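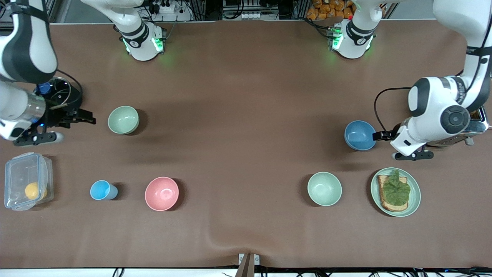
Call for participants: home cooks and eaters for a study on family soups

Are you cooking soup at home the way your mother, your grandfather or your neighbor taught you? Then we would like to meet you.

We are two researchers in Maltbridge who study how recipes change when families move from one country to another. Our project is called Prudow, after the village where the first recipe in our collection comes from. At the moment we have 200 recipes written down, most of them from people older than 60. Now we look for people of all ages who cook a soup from memory, without a book and without a phone on the counter.

Who can take part

You can take part if you are 18 or older, live in Maltbridge or can travel here, and know at least one soup that you learned from another person. It can be a bean soup, a fish soup, a cold soup, a soup for sick children, a soup only for holidays. It does not need to be special. One of the best conversations we had last year was about potatoes, water and salt.

You do not need to be a good cook. You also do not need to speak perfect English. Dirceu and I speak Portuguese together, and I myself learned English as an adult, so please do not be shy about mistakes. If you prefer to talk in Portuguese or Spanish, write it in your message. For other languages you can bring a family member or a friend who helps with the translation, and this person is also paid.

We are sorry that we cannot accept people who work as professional cooks at the moment. There will be another study for them later.

What you will do

The study has two parts.

In the first part we visit you at home, or you come to our kitchen on Drelholm Street if you do not want visitors. You cook your soup and we talk with you while you cook. We ask who taught you, what you buy here in place of the things you cannot find, and what your family says when the taste is different. We weigh the ingredients before they go in the pot. Some people find this a little annoying, because they are used to measuring with the hand. Please cook at your normal speed and we will try to keep up. The visit takes three hours, sometimes less.

The second part is a group meal with 7 participants at one table. Each meal has two soups, cooked by us from the notes we made in the homes. You taste them, you fill in a short form, and after this there is an open conversation. If your own soup is on the menu, you will know it before. We had one lady from near Guimarães who told us in front of everybody that we cut the cabbage too thick for caldo verde. She was right, and we changed the notes the same evening.

The group meals are on Wednesday at 6 p.m. and finish before 8:30 p.m. The home visits can be on any day, also on the weekend. The first visits start in April.

What you receive

You receive 50 dollars for the home visit and the same amount for the group meal. We pay for the ingredients of your soup, so please keep the receipt from the store. If you come by bus we pay the ticket. You get the money on the same day, also if you decide to stop before the end.

At the end of the project we will print a small book with the recipes. Every participant gets one copy for free. You can choose if your full name is in the book, only your first name, or no name.

Allergies and food rules

Please tell us about allergies before the group meal. We cook in one kitchen where there is also milk, wheat, celery, fish and nuts, and we cannot promise that a soup is completely free from them. If you have a strong allergy you can do only the home visit. We can plan a table with vegetarian soups, and one with halal meat, if enough people ask for it.

Your information

We record the voice during the home visit, so that we can write down the conversation correctly. The recordings are deleted when the text is ready. We do not record the group meals. Photos of your pot, your hands or your kitchen are made only if you say yes on the form, and you can change your mind until the book goes to the printer. We do not share your address or your telephone number with other people.

If you want to leave the study, one short message is enough and you do not have to write a reason.

How to apply

Send a message to Jussara Figueiredo through the contact form on this page, or leave a paper note in the box by the door on Drelholm Street. Please write:

Your name and how we can reach you
The soup you would like to cook, also if it has no real name
Who taught it to you
The language you prefer
Days when a home visit is possible
Allergies or food you do not eat

Please do not send the full recipe. We prefer to hear it for the first time when you are cooking.

We read all messages and answer within two weeks. There is space for 28 home visits this spring. If we receive more applications than this, we will choose so that we have many different soups, and the other people go on a list for the fall.

For questions about payment or about the recordings, please ask for Dirceu Teixeira. For questions about soup you can ask both of us.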